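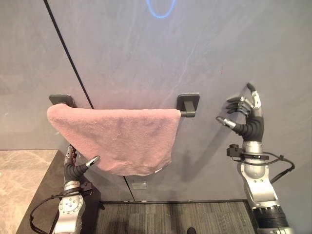 Open day debrief, Plamik demo rooms, Zakau
Start 4.15 pm. Apologies taken as read.

1. Last minutes
Accepted, no changes.

2. Bathroom demo
Ran two sessions, 16 visitors in the first, 13 in the second. Morning group stood too far back, afternoon better. Towel rack is the bit people ask about most — keep it. Bralerau want the same set-up in November, dates to come. Handouts ran out, print more. Parking a mess agian.
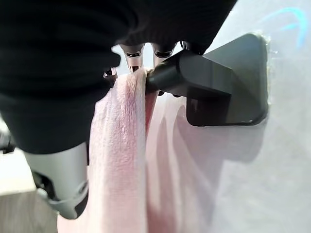 Xue was of the view that the towel part goes too long without anyone talking, and visitors drift off to the tea table. Agreed someone narrates next time. Short script, plain words, no part numbers.

3. Room and gear
Pink towel stays, colour shows up well from the back. Vanity corner to be on the printed program as its own stop, currently lumped in with the towels. Tape line on floor to be redone before Bralerau come. Spare extension lead still missing, check the van.

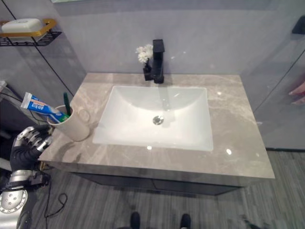
Can visitors have a go at the controls next time? Only at the end of a session, one at a time, with an operator beside them.

4. Bookings
11 requests so far for the next one. Cap not decided, held over. Reply to schools first.

5. Other buisness
Sign at the side door faces wrong way. Fix.

Closed 5.05 pm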